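Home | Visits | Builds | Contact

Open Saturday at the Todorova workshop
Posted 14/09/2019 by the Kinell build log

The shared shop at Todorova opened its doors for 6 hours. I went for the arm that two members are building under the name Jerkis. Cables come first when you walk up to it, and they are still being sorted.

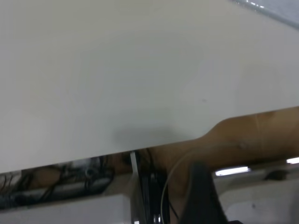

Bags with a red zipper

The job they picked is handling clear zip-top bags. Thin film is hard to grip — it folds wherever it likes.

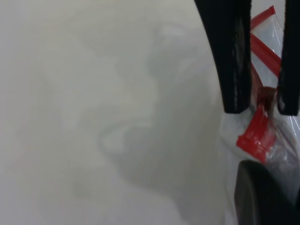 The fingers are the third set. A softer pair is planned for October, and I would like to go back for that.

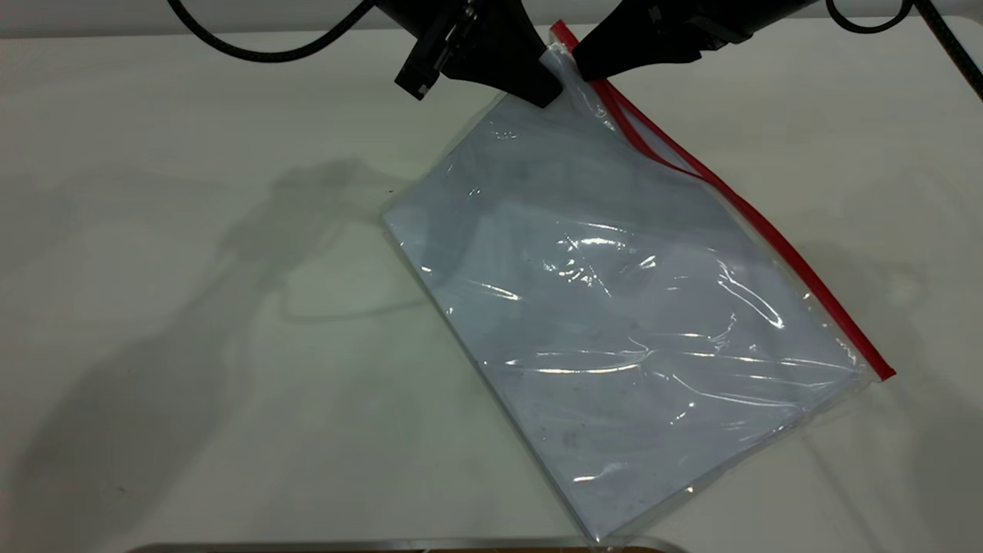
Jerkis gripper at the corner of a zip-top bag.

Contact | © Kinell | Back to top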